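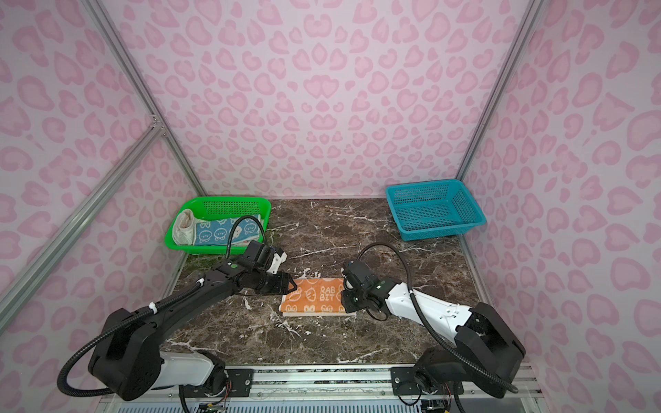

Pink leopard print and a green mesh basket.

PATTERN IS BACK – spring home notes

Quick one this week, the printer wants everything by Monday. Wallpaper! The Flollemico sample books are in at the Wouters shop on Tarel Street, 31 patterns, and you can borrow a book over night if you leave a deposit. Animal prints going fastest, then the big florals. Stripes still on the shelf, poor things.

A few things readers asked. Rolls are $37 each. Paste is extra – get the Pakden tub, the small one does a bathroom. Order one more roll then you think you need, dye lots change and you will not match it in November. Small repeat for small rooms? Old rule, ignore it if you like. One reader did her whole hall closet in a huge print and keeps leaving the door open. 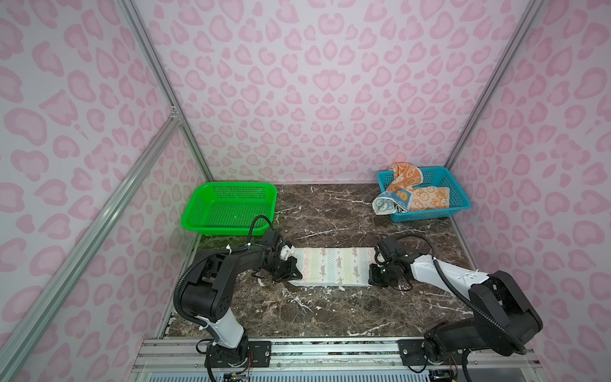 Paler pinks on the walls, dark brown marble pattern below.

Hanging class at the Wouters shop, 60 minutes, starts 6 p.m. Bring a sharp knife and a rag. Old clothes. No need to sign up, but come early for a seat.

Also – leftover rolls wanted for the school art room, any length, any color. Drop at the side door, box 530. No vinyl please, glue won't hold.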